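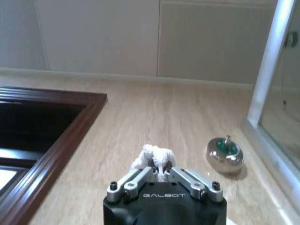 Caderno da oficina, fevereiro, 6h40

Cheguei antes de toda a gente e ainda bem, porque a câmara fria estava a marcar 2 graus e eu queria ver os baldes antes de alguém lhes mexer. Os ranúnculos aguentaram lindamente (tinha tanto medo!), as anémonas assim-assim. As que foram para o balde com açúcar e lixívia abriram mais depressa do que as outras, e com esta encomenda a sair só amanhã isso não me interessa nada. Ficam para o balcão.

Continuo o ensaio dos arranjos sem esponja. Para quem pegar neste caderno sem ter lido as páginas de trás: estamos a experimentar três maneiras de segurar os caules numa taça baixa, rede de galinheiro enrolada, kenzan colado com massa e um ninho de ramos de salgueiro. A ideia é deixar de comprar esponja antes do verão, quando entram os casamentos a sério. Já anda toda a gente a pedir, e a quinta da Kalness pôs mesmo no contrato que não a aceita no lixo deles.

Rede: fiz uma bola frouxa, duas camadas, presa com fita cruzada na boca da taça. Segura tudo o que tenha caule grosso. As rosas ficam onde as ponho, o eucalipto também. Com as frésias é um desespero, dançam, rodam, caem para trás. A Josefien disse-me ontem que eu estava a apertar pouco a rede e tinha razão, a segunda tentativa ficou bem melhor. Mesmo assim, nos caules fininhos acabei por ter de meter folhagem primeiro e só depois as flores, a fazer cama. Fica bonito mas demora. Cronometrei: 16 minutos numa taça que com esponja faço em 11. Multiplicado por uma sala inteira de mesas, é muita madrugada.

Kenzan: adoro, adoro, adoro. Para taças pequenas não há melhor. O problema é o preço e a gente esquecer-se de os ir buscar no fim da festa. Do último evento ainda falta recuperar uma parte, e já liguei para lá duas vezes (voltar a ligar depois do almoço, pedir para falar com quem arrumou a copa). A massa também não cola se a taça tiver um restinho de humidade. Secar mesmo bem, com pano, e esperar um bocado. Perdi um arranjo inteiro no transporte por causa disto e não volto a cair na mesma.

Salgueiro: foi a surpresa. Dobrei ramos frescos em círculo, uns por dentro dos outros, e entalei-os na taça. Vê-se um pouco à superfície, o que até dá graça a uma coisa mais campestre. Não serve para taça de vidro com cliente que quer tudo limpinho. E atenção que o salgueiro cortado tem manias: ao fim de uns dias na água começa a deitar raízes. Para uma festa de uma noite, tanto faz. Para o contrato semanal do hotel não sei, tenho uma taça de teste em cima do armário e vou escrevendo aqui.

10h15. Chegou a entrega do Okell, com atraso outra vez. Tulipas boas, apertadas, ainda com aquele ranger quando se pega no molho. As rosas vieram em duas caixas e numa delas as pétalas de fora estavam todas marcadas. Telefonei, fotografei, vão fazer nota de crédito. Das 33 rosas dessa caixa salvo quase todas depois de tirar as pétalas de guarda, mas é trabalho que não devia ser meu! Fica apontado para quando discutirmos preços com eles.

A variedade nova, aquela que o catálogo chama Tomoana, é um pêssego acinzentado que muda imenso com a luz. À porta da loja parecia rosa velho, cá atrás debaixo das lâmpadas ficou quase bege. Tenho de avisar a noiva antes de fechar a paleta, e levar-lhe uma de verdade, que por fotografia não se entende. Abre devagar. Pus umas em água morna e outras em água fria para comparar, cortadas todas do mesmo tamanho, e ao meio-dia as da água morna já levavam avanço. As outras pareciam ainda botões de ontem.

Coisas que correram mal, para não fazer de conta: cortei o viburno com a tesoura de podar romba e esmaguei as pontas. Murchou em menos de uma hora. Recortei, rachei o caule, água quente, e uma parte recuperou. A tesoura vai hoje para afiar, já está dentro da minha mala para eu não me esquecer. Também me enganei na diluição do conservante do balde grande, pus o dobro. Deitei fora e comecei de novo. Colegas, por favor, o doseador azul é para os baldes pequenos, e eu própria fui a primeira a trocar.

15h. Experiência de transporte com as três taças no carro, na caixa com divisórias de cartão. Dei a volta pela rotunda e subi até à estrada de paralelos, que é a pior que temos aqui perto. A rede chegou intacta. O kenzan também, desta vez com a massa bem seca. O salgueiro perdeu duas hastes de delfínio, mas eu tinha-as posto muito altas só para ver o que acontecia, e pronto, vi. Água entornada só na taça do kenzan, enchida demais. Da próxima, levar água à parte e encher no local com o regador de bico comprido.

A Josefien quer que se experimente ainda musgo por cima da rede, para esconder o arame nas mesas baixas onde as pessoas espreitam de cima. Acho boa ideia, falta saber se o musgo não nos puxa a água toda para a toalha. Ela já o viu acontecer na oficina onde trabalhou antes e conta a história com um horror que dá gosto. Amanhã pomos uma taça sobre papel e deixamos ficar a noite inteira.

Orçamento para a Stestier: mandar até ao fim da tarde. Pus os centros de mesa com rede e os da entrada com kenzan, com caução pelas peças. Se torcerem o nariz à caução, tiro os kenzans e faço tudo com rede.

Por comprar: fita à prova de água da estreita, massa (a verde, que a branca nota-se), elásticos, luvas tamanho M, arame de florista fino. Pedir mais salgueiro ao vizinho do viveiro enquanto anda em podas.

18h20. As anémonas do balcão venderam-se todas. Câmara fria fechada, baldes etiquetados, a taça de salgueiro continua em cima do armário e ainda não vejo raízes.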